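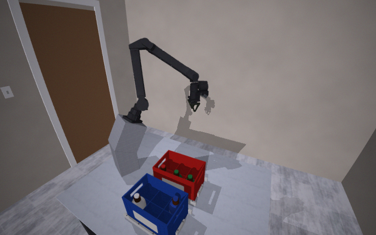

The Salt Ledger: Collector's Hardcover

Reading time: 2 min

Filed under: Horror & Dark Fiction, Hardcovers, Signed

I've been wanting to stock this one ever since I borrowed a beat-up paperback of it and stayed awake until 4 a.m. (my own fault, I started after dinner). So I'm ridiculously happy that Michalski has finally put it back in print, and in a proper sewn binding this time!

The story, without giving much away: Aleksandra Bednarek sends a tax clerk to a fishing town called Wekenier to go through the harbor accounts. The numbers don't add up. There are wages going out every October to men who drowned years ago, and someone is signing for them. It's slow for the first 200 pages, I'll warn you, and then it really isn't slow at all.

What you get with this edition:

Sewn hardcover with ribbon, more than 900 pages
New introduction by Jarosław Makowska (read it last, he spoils the lighthouse)
Fold-out map of the town and harbor
2 short stories that were only ever in the magazine Altovska

The print run is 1000 copies, each numbered and signed by Bednarek on the title page. I can't let you pick a number, sorry, I send them out in the order they come out of the box.

It's a heavy book, so I pack it in a double carton with corner guards. If yours shows up with a bumped spine anyway, write to me and I'll swap it while I still have copies.

If you liked her earlier novel Soltis, this is meaner and a lot longer. I think it's the better book, but my sister disagrees and she's read both twice.

Search the shop: title, author or keyword Go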